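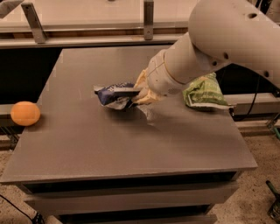 Drornirwood Holiday Park – minutes of the site meeting held on 2021-09-12 in the reception building. The meeting opened once the morning departures were through the barrier. Minutes of the previous meeting were agreed with one correction: the lower field has 134 pitches, not 125. Litter was taken first. Most of what the evening round picks up is snack packaging, and the crumpled dark blue bag with the silvery lining is the sort that cannot go in the paper bins, whatever guests may think. New bin labels will say so in plain words. The bins by the play area will be emptied twice a day until the end of the season.

1. Season figures
574 bookings were taken for the summer weeks. Families made up most of these. The tents-only field was full for the bank holiday weekend and quiet after it. Cancellations were mostly at short notice and the deposit rules were applied as published.

2. Pool
The small pool closed for two afternoons while the Garen pump was repaired. The part has been replaced under guarantee. Reception asked to be told sooner next time, as guests were being sent down with towels and then sent back up. Agreed that the pool team will ring reception before putting the sign out.
The splash area will close with the main pool this year.

3. Children's activities
The treasure trail was popular and ran out of maps twice. The puppet afternoon was less well attended and clashed with the football. Agreed to move it to the morning.
A request for a later finish to the family disco was discussed. Pitches nearest the hall have complained about noise in past years – no change for now.

4. Shop and snack bar
Leletti has offered to supply bread and pastries on the same terms for next season. Accepted. Orders must be in by the evening before.
The snack bar ran short of change on Saturdays. A larger float will be kept.
The price of a bag of firewood stays as it is.

5. Washrooms
The upper block needs new shower heads and two door locks. Xie has quoted for the work and can start in January. The quote does not cover tiling, so a second price will be asked for. The family washroom stays open over the winter for the hardstanding pitches.

6. Dogs
The dog walk behind the hedge is to be mown a strip wider. Leads remain compulsory everywhere else on site.

7. Any other business
The speed sign at the gate has been turned round again. To be bolted down.
Quiet hours to be printed on the back of the site map.
Lost property from the summer is in the store and will be kept for 90 days.

Date of next meeting to be put up in the staff room.

Recent items
Winter opening hours at reception
Hardstanding pitches: what is included
Treasure trail map (reprint)
Pool rules for families
Minutes of the previous site meeting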